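Esulow round sponge and wire basket set: do you need the pair?

I bought this set in August after the third slimy sponge of the summer, and I was doubtful from the start. The box promises a sponge that "keeps its shape for 3,000 washes". I have no idea who checked that. I've had mine a month and can vouch for maybe 100.

The sponge first. It does a decent job on plates and mugs, and I'll admit the round shape gets into a bowl better than a square one. On burnt porridge it was hopeless and I went back to my old Liapis brush. 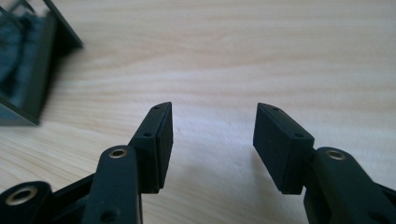
Then there's the price. A plain sponge from the market costs next to nothing, so most of what you pay for is the basket, and the basket is where I have my doubts. It's dark grey wire with upright bars down the sides, but the base is solid. For a thing meant to sit by a sink, that seems daft to me. Water collected under my sponge overnight and I ended up tipping it out every morning.

The hanging loop is the best idea of the lot. It's small, but it goes over a tap or a hook, and once I'd hung the sponge up I had no use for the basket at all. Mine now holds clothes pegs. 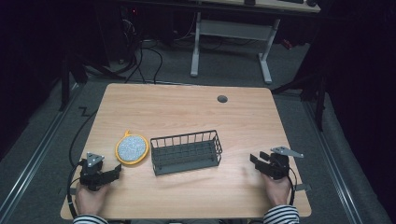
Wenjie Dong writes: I've had the same basket since last year and put a folded cloth in the bottom, which soaks up the drips. Bit of a faff, but I still prefer it to a sponge dangling off the tap. Agree about the porridge.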